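Growers asked to pay up front for feed trial at Herton

Flulden is asking greenhouse growers in the Herton district to sign up for a second season of its Bolau liquid feed, before the results of the first have been released in full.

The company told a growers' meeting on Thu 22 February that bedding plants on the program reached saleable size sooner and with better leaf colour than plants on a standard feed. It put the figures on a single slide. Of 132 trays of petunias and calibrachoas grown under the program, 91 were graded "premium" at the bench. No matching figure was shown for the trays on the ordinary feed, and when one was asked for, the meeting was told it would be in the written report.

That report was due in January. Flulden now says it will come out "in the autumn", by which time most growers will have placed their orders.

Birger Solberg, who grows bedding plants under glass east of the town, hosted part of the trial and is not yet persuaded.

"They looked fine," he said. "My own looked fine too. I'd want to know what they were graded against and who did the grading, and I still haven't been told."
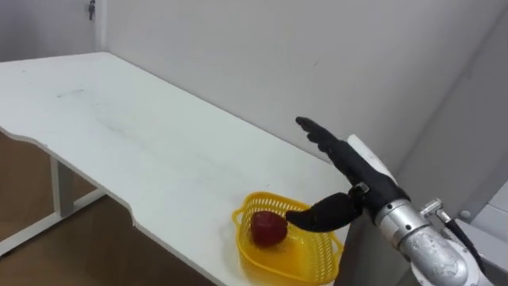

A red apple in a yellow plastic basket.

Solberg said the trial benches were also the ones closest to the heating pipes, and that they were hand-watered in the morning while the rest of his house ran on a timer. Either could account for a difference in growth, he said — or for most of it.

The feed is sold as a concentrate for soilless mixes and is meant to be used at every watering, with no plain water in between. The label gives rates of up to 300 ppm nitrogen, a strong dose for young calibrachoas, which tend to sulk when salts build up in the pot. Flulden's answer is that the formula is gentler on roots than its nitrogen figure suggests. It has not published any readings from the pots to back that up.

Growers who join the second season would pay for the feed themselves and give up bench space for 32 trays each. In return they get a discount on next year's order and a visit from an adviser. Nothing in the sign-up form says who owns the results or whether poor ones will be published.

Hägglund, the distributor for the district, said it would stock Bolau if there was demand but would not be dropping its other lines. It declined to say whether it had seen the trial data.

Several growers at the meeting took forms home. Solberg took one as well, and said he would fill it in if the company agreed to put trial trays and ordinary trays side by side on the same bench, on the same water. He had not had a reply when we spoke to him.

Sign-up forms are due back at the Flulden office in Herton before the spring plugs arrive.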